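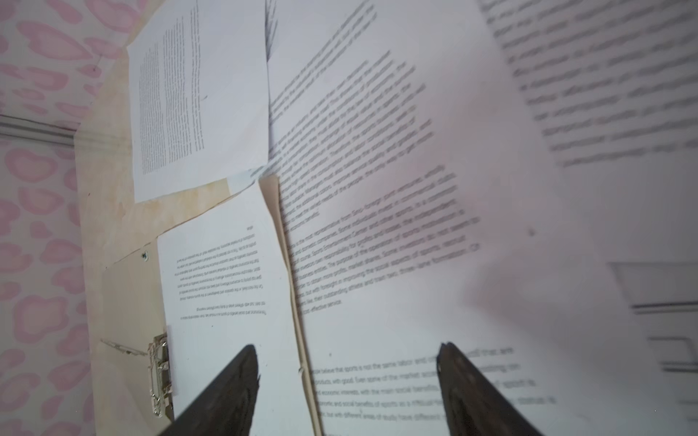 New rules on how robot arms may handle paper records come into force in Flaltesbridge in November, covering any office where machines work on files that carry signatures or stamps.

The code of practice was drawn up by the records firm Zustus with the town's archive service. It says an arm must stop if two sheets lift together, and that grip force has to be tested at the start of every shift on blank paper of the same weight. A batch may hold no more than 40 sheets, and a trained member of staff must be within 3 metres while the arms are moving.

Signed pages get a section to themselves. Gripper fingers must not press on ink or a seal, and any page that is creased or torn has to be logged before the next one is picked up.

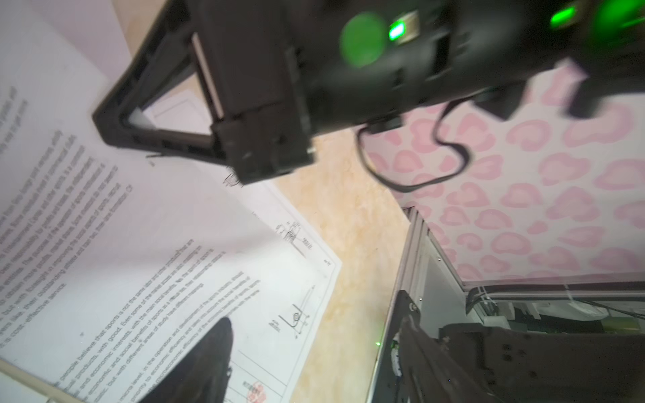 Two grippers beside a stack of printed documents, with a signed form under the top page.

"Most of the damage we see is at the corners, where a finger comes in too steeply," said Nathalie Carrier, who edited the code. "The angle is now written down, so people can check it."

Bernardo Rebelo, operations manager at the scanning company Brikau, said the shift test would slow the morning start but that his teams could work with it. He wants the batch limit looked at again for bound files, which have to be opened by hand first.

Offices already using robot arms have 40 days from the start date to send in their test records. The code will be reviewed after a year.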